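Grosavwood shelf notes: cloth, books, and getting both off the table

Posted 4/24/18

The shelf unit went up last month and has been holding the wrong things ever since. It is a Grosavwood, the narrow version, 32 inches wide with 3 fixed shelves and a top. The fixed shelves are the reason I bought it. Adjustable shelves on cheap pins tend to creep forward under load, and the load in this case is books, with folded cloth over them.

I am writing down the arrangement I settled on, partly so I can repeat it after the next move and partly in answer to two emails about the earlier post on shelf sag.

Cloth first

Cloth goes in before the books. The order matters only if you work on the same table for both, as I do. A sheet of fabric needs the full surface to be folded properly, and a table with stacks of books on it gives you half a surface and a strong temptation to fold in midair.
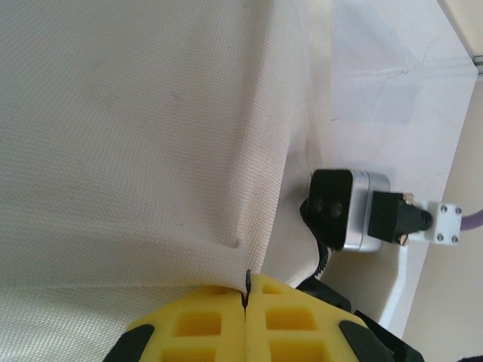
Folding a large piece to shelf size is a matter of choosing the final width and working backward. My shelves are 12 inches deep, so the finished bundle has to be a little under that, and every earlier fold is a doubling of it. A plain off-white weave with a fine, tight basket texture shows every stray crease, and a long diagonal one is the kind I find hardest to press out by hand. The usual cause is picking the cloth up by a single pinch, which gathers the weave to a point and pulls the rest on the bias. Two corners on the same edge, held level, will keep the grain square. Lay the edge down, smooth away from it with the flat of the forearm, and only then bring the far edge over.

I fold in halves until the strip is the right width, then in thirds along the length. Thirds leave the cut edges inside the bundle. Halves leave them at the front of the shelf, where they catch on things.

Bundles go on the top surface of the unit with the fold facing out. I do not stack more than four high. Past that the bottom one takes a set along the fold line and has to be ironed before use, and the stack starts to lean.

Books

The books are a mixed lot: reference volumes, thick paperbacks, and a run of children's picture books with board covers. I had them sorted by subject at the old place. Here they are sorted by height and thickness, because the shelf spacing leaves no choice. The gap between the lower two shelves is generous and the upper one is tight.

Thick books go at the ends of a row and thin ones toward the middle. A heavy text block makes a passable bookend. It should stand square on its bottom edge with both boards touching the shelf. If it leans, the pages hang from the spine and the block begins to pull away from the case. I have a Wallis dictionary that spent years leaning to the right on a half-empty shelf, and the block now sits visibly skewed between its covers. Weight and time have fixed it in that shape.

I measured the load on the kitchen scale, a few books at a time. The lowest shelf carries just over 100 pounds when full, which is more than I expected and still inside the figure on the instruction sheet. The thick books stay down there.
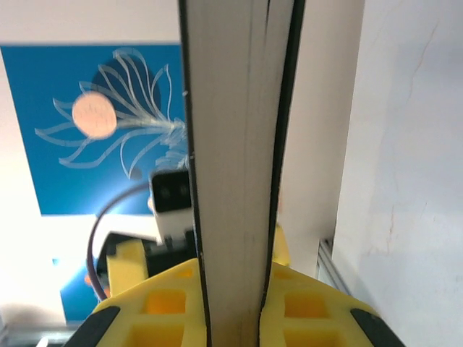
How tightly should a row be packed?

Tight enough that a book stands by itself when its neighbor is removed, and loose enough that you can get a finger and thumb on both sides of a spine and draw it out without dragging the next one along. If you have to hook the top of the spine to get a book moving, take one book out of the row and put it elsewhere.

That rule uses up more shelf than most people plan for. I lost the width of two dictionaries on the bottom row and had to move an atlas to the top, where it lies flat beside the cloth. Flat is fine for an atlas. Large formats with thin spines do better lying down in any case.

For the half-filled row I use a steel L-shaped bookend from Mfinanga, the type with a cork underside. The bare metal ones slide on a painted shelf. I tried a strip of drawer liner under a bare one and it held for a week or so, then walked.

The picture books are the awkward part. Their covers are thick and the contents are thin, so a row of them is mostly board, and it goes in stiff and comes out stiff. The titles on the spines are small. I keep these facing forward in a shallow Skivemmont tray on the second shelf, cover out, several deep. A worn yellow cover with blue cartoon figures on it is quicker to find that way than by its spine, and scuffs are less of a concern on a book that has them already.
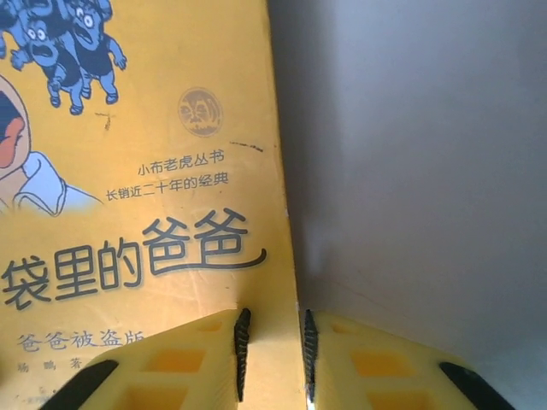 Dust and light

The unit stands on the wall opposite the window, so direct sun reaches it only late in the day. In June I expect it will reach further, and I may hang a length of the same cloth over the upper half for the season. A tension rod would do it without drilling.

Dusting is done with a dry brush, from the spine toward the fore edge, with the book held closed. A damp rag is for the shelves only, and the shelves get an hour to dry before anything goes back.

Still to do: felt pads under the two front feet, and a second bookend for the upper row.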